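Slot labelling and pick accuracy in small parts stores
Speaker notes, slides 1 to 14. Timings assume a 24 minute slot with questions after.

Slide 1. Title
Give name and site. Say the talk covers location labels on open racking only. Drawer cabinets and carousels are in Lenka Charvát's talk after the break, so send drawer questions to her.

Slide 2. The store at Gurnis
One room, one door, open racking on both sides of the aisles. 212 live locations at the time of the first audit in April. Stock is mostly packing inserts, seals, brackets and fixings. Two shifts, with a handover at 14:00. Picks are made from a printed list. No scanners at the time.

Slide 3. What counts as an error
Define this before showing any numbers. Three kinds were logged:
Wrong part, right quantity.
Right part, wrong quantity.
Part reported missing when it was in stock at another location.
The third kind is usually left out of published rates. We kept it in. It costs the most time per event, as the picker walks, asks, walks back and then raises a query.

Slide 4. The old label
Show the old format: aisle letter, bay number, level, position, then the full part number on the same line in the same type size. The location code and the part number were both strings of letters and digits. Pickers were reading one as the other. Pause here and let the room read it.

Slide 5. Type size
Reading distance was measured from the eye to the label with the picker standing in the aisle. The lowest level is the worst case. The picker is looking down at an angle, so the effective height of the characters drops. Rule used at Gurnis: choose the size for the lowest level and use it on every level. Mixed sizes were tried for a short while and dropped because the printer roll had to be changed over each time.

Slide 6. Characters to avoid
Letters I, O, Q and S are out of the location code. Z was left in and should not have been. B and 8 were confused on worn labels but not on new ones, which is an argument about label life and is picked up on slide 9.

Slide 7. Order of the code
Old order followed the building drawing. New order follows the walk: aisle, bay, level, position. If the list is sorted by the code, the list is also the route. Mention that Estska numbers its levels from the top down and has good reasons for doing so (top level was added last there). Either direction is fine. Both directions in one building is not.

Slide 8. Where the label goes
On the front edge of the shelf, left end of the slot it names. Never on the bin, since bins move. Never on the upright, where one label ends up serving two bays and the arrow gets misread.
Exception: the bottom level next to the door, where trolleys scrape the edge. Those labels sit in a recessed holder.
If asked about centring: it was tested. With centred labels and no dividers, pickers could not tell where a slot ended. Left aligned labels mark the start of a slot, and the next label marks the end.

Slide 9. Label life
Paper with laminate failed at the corners. Plain polyester lasted. Clean the edge and let it dry before applying. Old adhesive has to come off completely. Most early failures were labels stuck over the remains of other labels.

Slide 10. Colour
Short slide. Colour was used for the aisle only, as a band on the label, and always repeated as a letter. Do not use label colour for stock status. Someone will want to. Stock status changes and labels do not.

Slide 11. The trial
Baseline of 300 audited picks, relabel, then 300 more with the same pickers on the same shifts. Every audited pick was checked at the bench before packing. Say plainly that this is small, and that pickers knew they were being checked both times.

Slide 12. Results
Talk to the chart. Wrong part errors fell most. Quantity errors did not move, as expected, given that nothing on the label tells anyone how many to take. Missing part reports fell, but part of that is down to the stock check carried out during relabelling. We can't separate the two.

Slide 13. Cost
Relabelling took 5 shifts, almost half of it spent removing old labels. The Ko aisle was left until last and should have been first, as it had the most traffic. Nosta is now doing the same work with the busy aisle at the front of the plan.

Slide 14. Open rack, top level

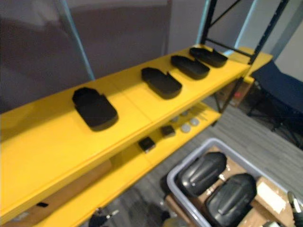
The slot width should be fixed before any label is printed. At Gurnis widths were adjusted afterwards for the larger inserts, and each change meant reprinting every label to the right of it. Leave gaps in the position numbers if widths are likely to change. Go to questions. Spare slide on printer settings is after this one if anybody wants it.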